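Wiping boards with a two-arm cell: workshop rules
Felista Barasa, Omik workshop notes
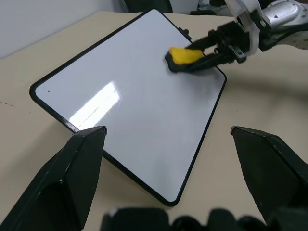 Set the speed limit before anything else. We cap arm travel at 17 per cent of maximum while a person is within reach of the table, and at 65 per cent with the guard closed. The lower figure also applies to the first pass on any new board.

Grip the eraser by its upper part and keep the fingers clear of the writing surface. Metal on a glossy face leaves marks that no cleaner will lift. Check the finger edges for burrs every eight shifts.

Lay the board flat. It may sit at any angle, provided both arms can reach all four corners without crossing. The idle arm holds still, fingers open, until the wiping arm has lifted clear.

Glare upsets wrist cameras. Dim the overhead lamp or turn the board before judging whether it is clean. Small specks near the border should be checked by eye and wiped by hand with the power off.

Contact force is set in the Drinadis controller. Raise it in small steps and stop if the board slides. Do not tape the board down, as this hides a bad setting.

Log each change of eraser on sheet 83. Sheets from before September used the old Oravec numbering and should not be copied forward.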